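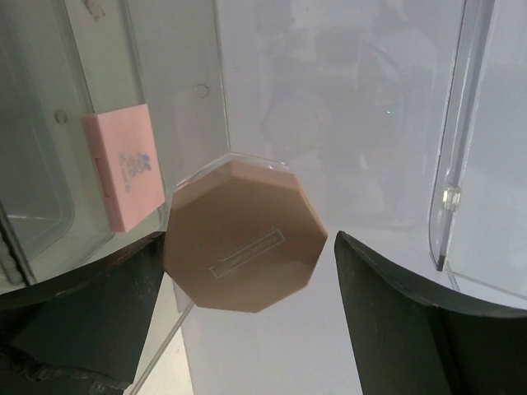 Wrist camera view, octagonal box between the two fingers, clear plastic containers behind.

Gesano Grip Comparison

README, version 2

This folder contains the recordings, the settings files and the notes from our comparison of two finger sets on the same parallel gripper. The work was done at the Cluremberg workshop by Rasa Ramanauskas, Nektarios Alexiou and me, Athina Margaritis. Please read at least the section "Known problems" before you train or measure anything with it.

What was compared

We call the two finger sets A and B.

Set A is the curved finger with the thin rim. It is the older one and it was already used in other projects before this comparison, so it came to us with wear.

Set B is a straight finger with a soft pad. It was new at the first session. Rafail Zervas made the pads and he keeps the drawing, you can ask him for it.

The arm, the wrist camera and the controller stayed the same for both sets. The controller is a Flidalix, with the standard firmware. We changed only the closing force and the closing speed, and these two values are written in the settings file of every episode.

The question we wanted to answer is simple: when small cardboard packages are placed close to transparent plastic, which fingers can take the package and leave the plastic in its place? Transparent parts are difficult for the camera, and a finger can touch them without the operator noticing it on the screen.

Contents

episodes/ one folder for each episode, named with set letter and number
settings/ closing force, closing speed, finger set
notes/ text notes of the operator, in English, some lines in Greek
splits/ train and test lists
tools/ small scripts for reading and for checking

There are 100 episodes for each finger set. Each episode has the wrist video, the joint positions, the gripper opening and a result mark. The result mark is one of these words: taken, dropped, missed, stopped. "Stopped" means that the operator pressed the stop key. It does not say that the grip was bad.

Objects

The objects are light boxes with different shapes, and the plastic is clear containers and panels. The shape with eight sides was the most useful for us. Two opposite flat sides give a good grip, but if the box is turned a little, a finger comes to a corner and the box wants to rotate when the gripper closes. With set A this happens faster, because the rim is narrow. With set B the pad bends and forgives some of the angle.

The rectangular boxes are easier when they lie flat. When they are tilted against a container, both sets have trouble.

We did not fix the objects to the table. After each episode the operator put them back by hand, with no template. The start positions are therefore different every time, and we wanted it so.

Recording

The operator drives the arm with a hand controller and looks only at the wrist view. Nektarios drove all episodes of set A, and Rasa drove the first half of set B. After this Nektarios continued with set B also. The name of the operator is in the notes file and not in the settings file, sorry for this, it should be in both.

Exposure is fixed. We tried automatic exposure in the beginning, but the reflections on the clear plastic made the picture go dark and bright again during the approach. Those early recordings are not included.

Both fingertips stay in the view when the gripper is open. We kept this on purpose, as we use the distance between the tip and the object for our own labels. If you crop the video, please crop from the top.

Results in short

Set B had more episodes marked "taken" with the boxes that have corners. Set A was better in narrow places, for example when there was a container wall next to the box and almost no room to go in. I do not want to say that one set is the winner. In our next project we will use set A for the narrow places and set B for everything else, and change by hand between them.

Low closing force was enough for all boxes. At the highest force some boxes got a dent, and a dented box is easier to hold the next time. For this reason the high force episodes are listed in a separate file in splits/ and should not be mixed with the others.

Known problems

1. Printed text on the boxes is often blurred and sometimes upside down in the wrist view. Do not use this data for reading labels.

2. The time stamps of the gripper opening are late compared with the video. The delay is constant inside one episode but it can be different between episodes. The script tools/align.py corrects it, if the gripper moves at least once before the grasp.

3. Episode B 8 has no result mark. The notes say "good", but I did not want to translate this into "taken" by myself.

4. Two operators drive in two styles. Rasa approaches slowly from above, Nektarios comes more from the side. A model can learn the person in place of the finger.

5. Clear plastic edges have no labels. Angeliki Kyriakidis started to draw them in December, and we will add the file when it is complete.

Use

You can use the data for research and teaching. If you publish a result, please write the name Gesano Grip Comparison and the version number. Please do not rename the episode folders, the scripts look for the names.

Questions and corrections go to Athina Margaritis or Rasa Ramanauskas. If you find an episode with a wrong mark, send us the folder name and the second in the video.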